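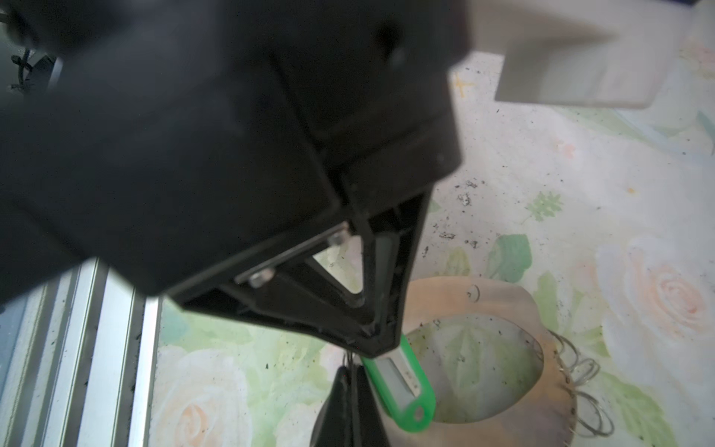 Wundance Studio Broadcast Mixer

The Wundance is a desktop mixer for music radio stations, supplied by Dravlow to community, student and commercial broadcasters. It is intended for presenters who run their own programmes without an engineer in the studio.

The mixer has 17 channels, 4 of which accept microphones directly. Each channel may be given its own start button, so that a track begins when the fader is raised.

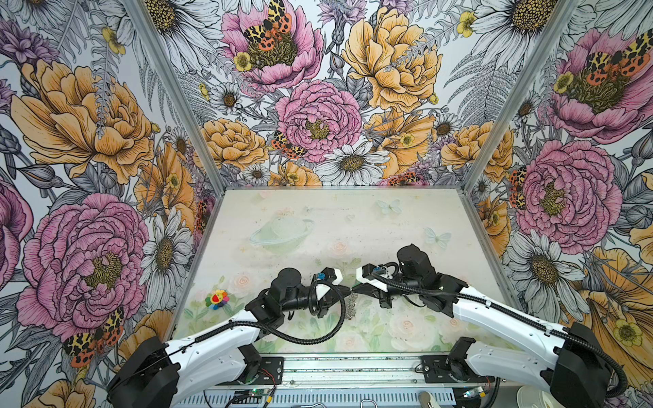

Telephone calls are handled on a separate pair of faders. The presenter may speak to a caller off air while a record is playing – the programme output is not affected.

Up to 20 studio layouts may be stored and recalled by name. Stations with several presenters normally keep one layout for each programme.
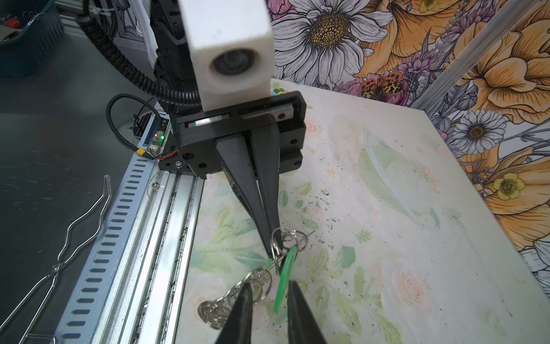 Konrad Fuchs writes that the breakfast and evening teams at his station now share one desk, and that changing over takes less time than the news bulletin. He would have liked a second headphone socket on the front panel.

A second socket may be ordered as an extra and is fitted before delivery.
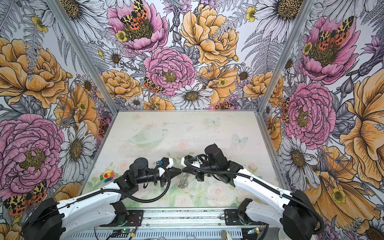

The price is £1295, excluding VAT and carriage. Orders placed in October are now being prepared, and new orders will be accepted from 2025-11-03. The Kimura talkback unit and the Wyss desk stand are sold separately.

Product code: DRW-17
Guarantee: 4 years, parts and labour
Returns: by prior agreement with the sales office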